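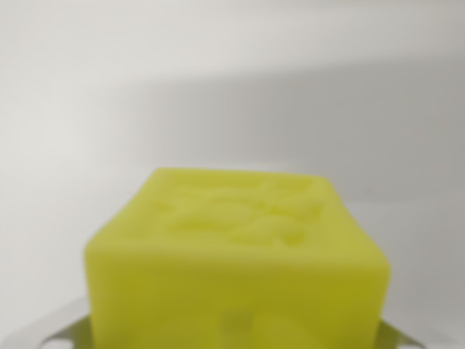 A soft yellow-green block at the gripper, seen from the wrist camera.

Rania Helmy keeps her budget on a whiteboard next to the coffee machine, where anyone walking by can argue with it. When I got to the Stimora workshop in Veturthorpe, a little after nine, somebody had already circled the line marked "fingers" and drawn a large question mark beside it.

"That would be Ruairí," she said, and went off to find me a mug.

Rania plans the equipment for a small group that teaches robot arms to handle squashy, awkward things. I'd asked to talk to her because I'm in the middle of my own purchase (my first arm, and I have been losing sleep over it), and I wanted to hear from someone who'd been through it and still liked her job. We ended up talking until lunch!

I started with the question I really cared about: what did she get wrong?

"The extras," she said right away. "I spent months on the arm. I could have told you the reach of every arm on the market in my sleep. Then the arm came, and I had no money set aside for finger pads, cables, a decent mount for the camera, any of it. We sat and looked at a very nice arm for most of October."

So now the extras get their own line, and it goes in first. This year she has 1,000 dollars for pads and plates and another 200 for what the whiteboard calls "things to grab." I laughed at that one. She didn't.

"You laugh, but soft objects wear out. They tear, they get squeezed out of shape, people take them home. If you want to practice on a soft block all week, buy a box of soft blocks."

Ruairí Cronin wandered over at this point to defend his question mark. He runs the arm most days, and he'd like to spend more on pads and less on everything else. "The pad is the part that touches the thing," he told me. "I'd buy the fancy pads and run them on a secondhand arm, no problem." Rania rolled her eyes, but I noticed she didn't erase the circle.

Both of them were firm about the wrist camera. I had been pricing a pretty expensive one, and I admitted it. Ruairí pulled up some of their own pictures for me on his laptop, blur and all – you can tell the block has some kind of raised pattern on top, but good luck making out what it is.

"So ask what you need to see," Rania said. "Do you need to read the pattern? Then pay for focus up close, and try it at your real working distance before you sign anything. Do you just need to know where the block is between the fingers? Then maybe you keep your money."

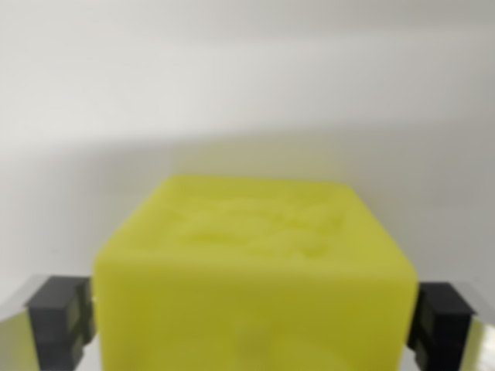
What she'd ask a seller

I wanted a list to take home, and she gave me one more or less off the top of her head. What do replacement pads cost, and how long do they take to show up? Can you swap them yourself with ordinary tools? Is the software a yearly fee? Her last quote had a support plan tucked away on page 13, at 414 dollars a year, and she only found it when she was reading the thing on the train.

"Read every page," she said. "Then hand it to someone grumpy and have them read it too."

I've since moved the camera down my list and put a line for pads at the top. The arm can wait until I've heard back about the yearly fee.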